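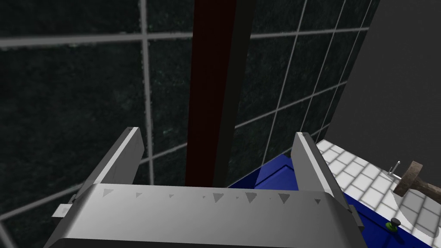

Manipulation software, fortnightly meeting
October
Minutes taken by Müzeyyen Dönmez

Started 10.05, the room having been double-booked again. Previous minutes agreed, apart from the word "finished" under Planner, which was struck out.

1. Planner
The Kairys branch now replans when the arm gets near a joint limit. Before, it would carry on politely until the limit stopped it. The overnight run in the simulated kitchen did 3,000 episodes, of which 1,218 reached the grasp pose and 528 went on to complete the task. The planning side felt the first number was encouraging. The perception side felt the second was a planning matter. Both views are recorded at the request of the people holding them.
ACTION: planning to sort the failures by cause, using more categories than "other".

2. Perception
Ovesano still loses small handles and knobs when the gripper fingers come between them and the wrist view. The mask for our own hand is too generous and takes a margin of the kitchen with it. A tighter mask was tried and the planner then treated the left finger as an obstacle, and refused to move. Agreed this was correct behaviour given what it had been told.
ACTION: Müzeyyen to build the mask from the joint readings and drop the hand-drawn one.

3. Textures
Long discussion of tiles. The depth estimate does badly on dark speckled ones at a slant, and someone asked whether we could simply have nicer tiles. We could -- the customer's kitchens may not. Tile colour and grout width will be varied from the next run onwards. Discussion of grout closed at 10.50.

4. Tooling
Bredeo replays now start from the right step, provided the log was written by version 2. Logs from before that start wherever they like. Nightly results go to Junadano, which has been sending its alerts to a mailing list with one member, who left in the spring. This explains the quiet.
ACTION: tooling to fix the list and warn people before switching it on.
ACTION: older logs to be converted or deleted. Tooling prefers deleted.

5. Gripper controller
Closing speed to be set in the config file and nowhere else. It is currently set in the config file and somewhere else. Search continues.

6. Any other business
A request for shorter meetings was discussed at some length and carried over.

Closed 11.25. Next meeting same time, room to be confirmed.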